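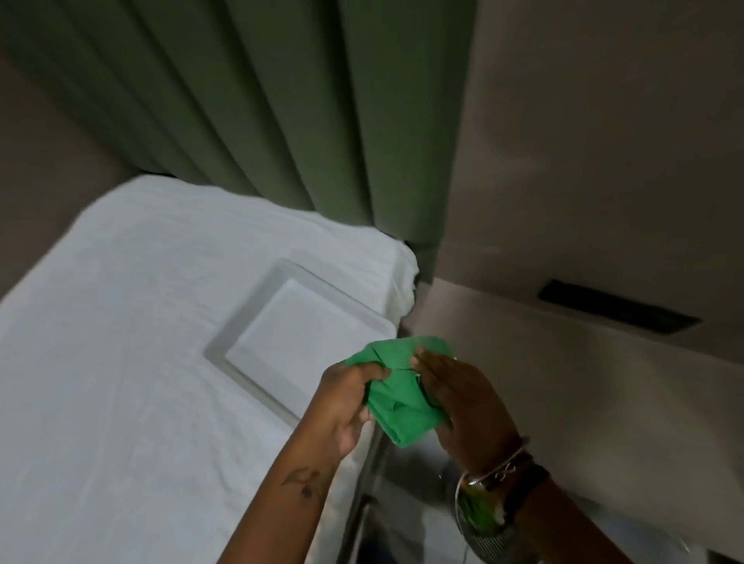 Skirnstead Schlafräume - LIESMICH

Stand: Dezember, zweite Fassung. Die erste hatte Fehler in der Zimmerspalte, bitte nicht mehr benutzen.

Worum es geht

Bildersammlung zu Betten, Bettwäsche, Vorhängen und Kleinkram aus den Gästezimmern im Haus Skirnstead. 1073 Bilder, 19 Zimmer, 14 davon mit Vorhang direkt am Bett. Dazu eine Tabelle mit Stichworten pro Bild. Gedacht für Leute, die sich mit Einrichtung, Wäsche und Zimmerpflege beschäftigen, oder einfach Vergleichsmaterial brauchen: wie sieht ein bezogenes Bett aus, wie eins mit verrutschtem Laken, wo bleibt Stoff zwischen Matratze und Wand hängen.

Zusammengestellt von Lamai Hemmin und Radu Dobre. Stichworte von Su-chen Chuang, Korrektur Jad Masri. Fragen zur Tabelle bitte direkt an Jad.

Inhalt

bilder - alle Aufnahmen, ein Unterordner pro Zimmer
stichworte.csv - eine Zeile pro Bild
zimmer.csv - Zimmernummer, Bettbreite, Vorhang ja/nein, Farbe
alt - die erste Fassung, nur zum Nachschlagen

Spalten in stichworte.csv

bild: Dateiname ohne Endung
zimmer: Nummer wie an der Tür
laken: glatt, leicht faltig, gerafft, abgezogen
ecke: welche Ecke der Matratze betroffen ist, sonst leer
vorhang: offen, zu, eingeklemmt, keiner
gestell: Metall, Holz, nicht zu sehen
ablage: was auf dem Bett liegt, freier Text
notiz: alles andere

Mehrere Werte mit Semikolon trennen. Umlaute sind UTF-8, Excel macht daraus manchmal Salat - beim Import angeben.

Wie wir Laken einstufen

Glatt heißt glatt, also auch keine Liegefalten. Kommt selten vor. Leicht faltig ist der Normalfall nach dem Beziehen. Gerafft, sobald sich der Stoff an einer Kante oder Ecke sichtbar staucht, auch wenn der Rest ordentlich liegt. Das Startbild ist so ein Fall: Fläche leicht faltig, hinten rechts gerafft, dort drückt das Laken gegen den grünen Vorhang. Steht mit beiden Werten drin, ecke = hinten rechts.

Bei Vorhängen gilt eingeklemmt auch dann, wenn nur ein Stück Stoff im Spalt zwischen Bett und Wand steckt. Wie tief, egal. Am Startbild also ebenfalls eingetragen.

Tabletts und anderes auf dem Bett

Weiße Tabletts auf weißem Laken wurden am Anfang reihenweise übersehen, die heben sich fast nur durch den Schatten am Rand ab. Su-chen ist die Zimmer mit weißer Wäsche deshalb nochmal durchgegangen. Eintrag immer nach gleichem Muster: Gegenstand, Farbe, Form, leer oder belegt. Beispiel "Tablett, weiß, quadratisch, leer".

Keine Materialangaben wenn man es nicht sicher sieht! Kein "Kunststoff" auf Verdacht. Gestell nur Metall oder Holz, genauer wirds nicht.

Farben

Grün ist ein Dauerthema. Salbei, Oliv, Graugrün - je nach Licht sieht derselbe Vorhang anders aus, in den Falten sowieso. In der Tabelle steht überall nur "grün", die feinere Bezeichnung kommt in notiz. Horacio Olivares wollte Farbkarten, dafür war keine Zeit.

Bekannte Lücken

- In 2 Zimmern fehlt die Bettbreite, Maßband war weg.
- Kopfenden sind schlecht vertreten, meist nur Fläche und Fußbereich.
- Wände fast immer schmucklos, wer Bilder oder Lampen überm Bett sucht wird hier nicht fündig.
- Bunte Bettwäsche kaum vorhanden, das Haus hat hauptsächlich weiß.
- Spalte ablage ist nicht vereinheitlicht, da stehen noch "Tablet" und "Tablett" nebeneinander. Gemeint ist immer das zum Tragen.

Änderungen zur ersten Fassung

Zimmerspalte korrigert. Doppelte Bilder raus. Wert "eingeklemmt" neu, vorher lief das unter "zu". Die Wäschelisten von Stuvmont sind nicht mehr dabei, die passten nicht zu den Zimmern.

Nutzung

Für Unterricht, Schulung und eigene Auswertungen frei. Bei Veröffentlichung bitte Skirnstead Schlafräume und die Fassung nennen. Einzelne Bilder dürfen zugeschnitten werden, aber dann passt die Spalte ecke eventuell nicht mehr - bitte selber prüfen.

Fehler melden

Kurze Mail an Jad oder Radu mit Bildname, Spalte, was drin steht, was drin stehen sollte. Gern gesammelt statt einzeln. Die Zimmer mit grünem Vorhang sind zur Zeit gesperrt, da arbeitet Su-chen noch an den Notizen.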